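4.3 Making up the bed and clearing the room

The following steps apply to Trodum rooms with a double bed and a curtained passage to the bathroom area. Complete section 4.2 (Ventilation and lighting) first.

1. Draw both floor-length curtains back to their own sides. Leave the passage open while working.

2. Remove personal items from the sheet, the pillows and the shelves. Hand them in at the desk in a Stonden bag.

3. Place the fitted sheet on the bed with the corner ties at the head and foot. Pull the head corners down first, then the foot corners.

4. Smooth the sheet from the center outward and tuck the sides against the bed base.

Note: The clear width beside the bed is 900 mm. Do not park the linen cart in it.

5. Stack the two pillows against the headboard panel, one partly over the other.

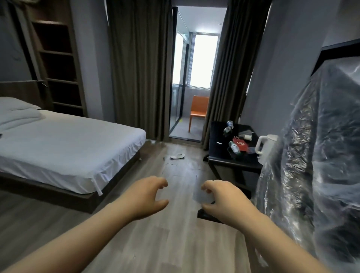
Figure 4-3. Double bed with fitted sheet and pillows; passage to bathroom area open.

6. Check for a corner tie hanging below the sheet at the foot of the bed. Tuck it under the mattress.

7. Wipe the open shelves from top to bottom with a dry cloth. Replacement Skesari shelves are 596 mm wide and fit an opening of 600 mm. Do not force a shelf that binds.

8. Pick up small items from the floor by hand before sweeping. Check under the curtain hems.

Caution: Do not use a steam mop on the laminate. Steam can lift the joints between boards.

9. Sweep toward the entrance door, then go over the floor with a well-wrung mop.

10. Let the curtains hang straight. If a hem bunches on the floor, adjust the hooks as described in section 6.1.

For cleaning of the glass shower partition, see section 4.4.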